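Is the Brudico hand gripper kit OK for clothes, or should I get the Ogola?

Gitau Kimaro
Posted 23 Nov 2025

Hi all! I'm trying to teach a small two-arm setup to fold laundry, and I need a hand-held gripper to record my own demos with. The Brudico kit is $286 with the pads and the cable, and the Ogola one costs a fair bit more but comes assembled. I've only used grippers on cups and blocks so far, so I have no feel for what happens with knits. My wife wears a lot of sweaters and those are what I want to fold first (I know, I know, towels would be easier).

What I'd like to know is whether the Brudico can pick up a thick sweater without chewing it up, and if it's a pain to use on a bed. I don't have a big table and I'm not buying one. Also, has anyone tried the Kuswood upload service that gets bundled with it? The page says it trims your takes for you, but it doesn't say how.

Shabani Kaijage

I've had the Brudico since the spring and I'd buy it again for clothes, with a couple of gripes. Mine gets used on a bed almost all the time, so you can stop worrying about the table.
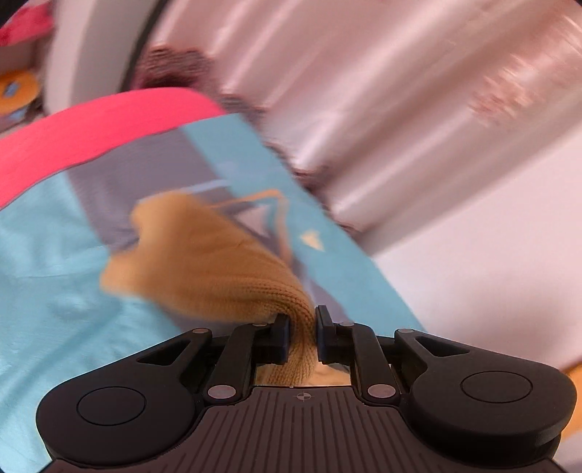
The pads are the part I'd pay for. The ones in my first kit were slick and I swapped them for the squared-off type, and with those a knit stays put once you get a proper fold of it between the fingers. See how the yellow knit is twisted up and bunched right where the jaws close on it? That's the kind of bite you want — a good thick pinch. I haven't snagged anything yet, though I wouldn't go near a loose open weave with it. If you grab only the top surface of a chunky sweater you tend to slide off, and then you've got a take where you fumble three times, and that's no fun to clean up.

My routine for sweaters, for whatever it's worth:

1. Lay it out face up and smooth the sleeves away from the body. I don't fuss about wrinkles in the bedding.

2. Come in at the bottom hem with the fingers open, one pad on the knit and the other out past its edge. Wait a beat before you close. I used to rush this and my first 18 takes were junk.

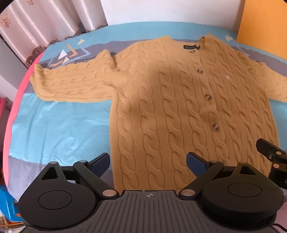 3. Close, lift a little, and carry the hem toward the collar at a steady speed. Slower than feels natural!

4. Do the sleeves as separate takes until you're comfortable, then string it all together.

Gripes: the pivots came stiff and needed a week or so of squeezing before my thumb stopped complaining. The cable is the other one. Keep an eye on where it's lying before you start a take, or you'll drag a sleeve along with it. I do a quick look over the whole thing with the fingers open, and if the cable is sitting on the sweater I flick it out of the way and begin again.

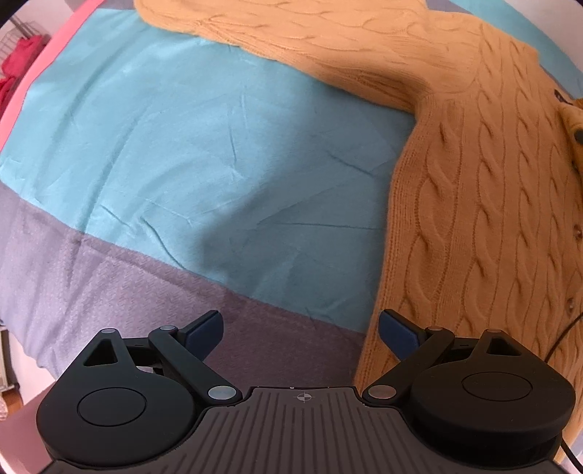 It's a habit now and takes me a couple of seconds. A clip on your sleeve helps too, if you wear long sleeves.

On Kuswood, I used it for 2 months and quit. The trimming was fine on cups and boxes, but on clothes it kept cutting off the slow part at the start, and I wanted that part.

skondbridge_tom

Get the Ogola if you can afford it. Mine has never given me trouble. I only do towels though.

Gitau Kimaro

Thanks both! Going with the Brudico and I'll skip Kuswood for now. Shabani, do the squared-off pads come from Brudico, or did you have to find them somewhere else?

Shabani Kaijage

From Brudico, on the spares page. Order two sets.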